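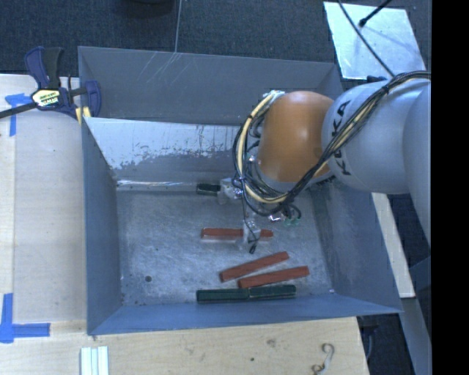
Posted by the Zerneck bench notes author, 2019-09-08

Part 2: Setting up the bar bin

Right, so you've got your open-topped metal bin and a pile of bars to go in it. I've set up mine more times than I can remember (the old one at Jenent lasted until June!) and I still follow the same steps.

1. Pick your spot. I like a wooden top right alongside the bin, so there's somewhere to put bars down while you sort them.

2. Wipe out the bottom. Scuffs, fine scratches and little dark specks are normal on a grey metal floor and you can leave them be. Anything that catches a fingernail wants rubbing down first.

3. Put the bars in a few at a time. Mine are reddish-brown and dark green, and I don't bother keeping the colours apart at this stage.

4. Lay them flat, one layer only. They can point any way they like, a bit of a slant is fine, but don't let one ride up on top of another.

5. Leave a finger's width by the walls if you can. Bars lying tight against the near wall are a pain to get hold of, especially two green ones end to end!

6. Fill in the Etim sheet. Bin number goes in the top box (ours is 101) and the bar count in the one underneath.

Note: the Zona liner mat is optional. I tried one for 12 days and went back to bare metal, as the mat kept curling at the corners.

Caution: sheet-metal edges can be sharp. Gloves on before you lift or shift the bin, and keep your hands out of it while anything else is reaching in.

Sorting by colour is in Part 3.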